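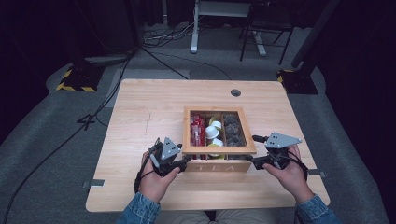 4. Seasonal Width Change in Indoor Wood Furniture

4.1 Sites and sample

The survey covered 50 rooms in office buildings at Wodton, Naltgate, Dow and Gruston. All four buildings are heated from a central plant. Naltgate and Gruston also have mechanical cooling, and Gruston alone has humidity control, although that system was switched off for part of the heating season (see 4.5). Rooms were chosen from floor plans supplied by the building managers. A room was accepted if it had at least one outside wall, was in normal daytime use, and held furniture with an exposed wood surface. Storage rooms, stairwells and rooms with open water were left out.

In these rooms 241 pieces were tagged. A piece is defined here as any free-standing item with a flat wood member wide enough to carry a reference line: tables, shelves, cabinets, benches, and small desktop items such as boxes and trays. Fixed wall paneling was excluded. It is fastened to a backing whose own movement could not be separated from that of the panel. Two pieces were moved out of the buildings before the second round, and the results below are for the remaining 239.

Members were sorted into three construction groups. Group A is solid wood, either a single board or several boards glued edge to edge. Group B is sheet material with a wood face. Group C is framed work, in which narrow members enclose a panel of wood, glass or other material. The group was assigned from visible edges and undersides. Where the edge was covered and the underside could not be reached, the piece was placed in Group B only if the face pattern repeated; otherwise it was marked unassigned and used only in the whole-sample results.

4.2 Room air measurements

Air temperature and relative humidity were logged at intervals of 10 minutes in every room. Loggers were placed at desk height, away from windows, radiators and supply vents. Before the first round they were run together in a closed chamber over saturated salt solutions, and an offset was stored for each unit. The same check was repeated after the last round. Units whose offset had drifted beyond the limit given in Section 3 were dropped, and the room record was filled from the second unit in that room.

The logged humidity was converted to equilibrium moisture content with the standard sorption relation used in Section 2. The relation describes wood that has been given time to settle in constant air, a condition that none of the rooms met. A moving average was therefore applied to the humidity record before conversion. The length of the averaging window was treated as a free parameter and fitted separately for each construction group. Finish was not included in this fit. Most pieces carried a clear coating of unknown type and age, and an attempt to grade coatings by eye gave poor agreement between the two observers.

4.3 Reference lines

A reference line consists of two small removable targets, set on the face of the member near its opposite edges, with the line between them running across the grain. The distance between targets was read with a digital caliper on short spans and with a sliding bar gauge on long ones. Each distance was read three times, with the instrument lifted off between readings, and the median was kept. The bar gauge was checked against a steel reference length at the start and end of each visit. Both the gauge and the reference length were left in the room until they had reached room temperature.

Visits were made in August and again late in the heating season. Within a building, rooms were visited in the same order both times and at a similar time of day. The observers did not have the first set of readings with them on the second visit.
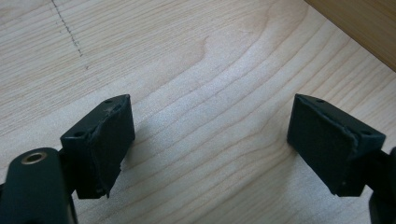
Grain angle is the largest single source of uncertainty in the width readings. Wood moves very little along the grain and much more across it, so a reference line that departs from the cross-grain direction will understate the movement. On straight-grained members the angle was read once, at the middle of the line, with a clear protractor. This is not enough for a face on which the grain turns. Around a knot the lines may swing through a broad arch, as they do in the middle of the pale surface shown, and a straight reference line laid over such an area meets the grain at a different angle at each point along its length. For these members the line was divided into equal parts, the angle was read in each part, and a weighted mean was used. Members on which the grain could not be followed by eye were given the mean correction for their group and flagged in the data file.

The correction is small for most of Group A. It is larger for wide table tops cut from near the outside of the log, in which the figure tends to be open and curved. Light reflected from the coating sometimes hid the grain over part of a surface, and a hand lamp held low to one side was used in such cases.

4.4 Framed members

Group C needs separate treatment. In a frame with mitered corners, both members meet on a diagonal. Shrinkage across the width of each member is greatest at the outer end of the joint in absolute terms and changes the angle of the cut as the wood dries. The joint then opens at the inner end, at the heel of the miter, while the outer point may stay tight. When the wood takes up moisture the pattern is reversed. The effect grows with member width and is nearly absent in narrow strips, for which the total cross-grain movement is of the same order as the thickness of the glue line.

A panel held inside the frame adds a second effect. A solid wood panel moves across its own grain and needs clearance in the groove. If the clearance is taken up, the panel pushes the frame apart and the joint opens whatever the width of the members. Glass does not respond to humidity, and a glazed frame can be treated as a frame alone, provided that the glass is not bonded tightly on all sides. Boxes with glazed lids are useful in this respect. The frame strips are narrow, the joint can be seen from above, and the lid can be compared with the box body below it.

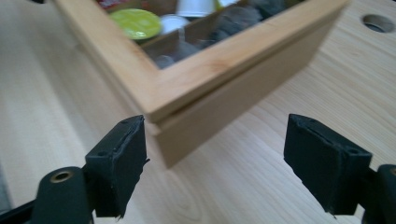 Figure 6. Box with glazed lid: mitered frame corner and seam between lid and body.

Joint opening was read with feeler strips at the inner and outer ends of each miter. A joint was recorded as open if the thinnest strip could be inserted without force. No attempt was made to read the depth of the gap. Seams between a lid and a body were not scored, for the gap there depends on hinges, catches and the way the lid was last closed.

4.5 Results

Moisture content computed from the room records fell between the two rounds in every building. The fall was greatest at Wodton, the oldest of the four and the only one without mechanical ventilation. At Gruston the fall was small up to the point at which humidity control was switched off; after that the records from its rooms follow those from Naltgate closely. Differences between rooms on the same floor were minor except at Dow, where rooms on the south side were drier by day and recovered overnight.

Group A showed the expected narrowing. After correction for grain angle, the readings follow a single line against the change in computed moisture content, with no clear offset between buildings. The slope is lower than the value given in handbooks for unfinished wood of similar density. Two causes are possible. The coating slows the exchange of moisture and the member may not have reached balance by the second round, or the averaging window in 4.2 may be too short. Lengthening the window brings the slope nearer to the handbook value but increases the scatter for thin members, which suggests that no single window suits the whole group.

Group B showed no movement that could be separated from reading error. The group was retained as a check on the instruments. Its mean change is close to zero in each building, and this supports the use of the bar gauge over long spans.

In Group C, open joints were more frequent in the second round than in the first, and nearly all of the new openings were at the inner end of the miter. Wide frames account for most of them. Glazed frames with narrow strips stayed closed in both rounds with few exceptions, and the exceptions were joints that had already been open in August. For wood panels the result is less clear. Some joints closed as the panel shrank away from the frame, others opened as the frame members themselves dried, and the two effects could not be told apart from the joint readings alone.

4.6 Sources of error

The reading error for a single reference line was estimated from repeated readings on Group B. It is well below the seasonal change found in wide Group A members but is comparable with the change found in narrow ones. Results for narrow members should be used only as group means.

Location within the room was not controlled. Furniture in daily use is moved, and several tables were found in August against an outside wall and later in the middle of the floor. The room record was applied to the piece wherever it stood. Local heating by sunlight or by a radiator is therefore not represented, and the few pieces with a marked lengthwise warp in the second round may be cases of this kind. Surface temperature was not measured. The treatment of these pieces in the regression, with and without the warped members, is given in Section 5.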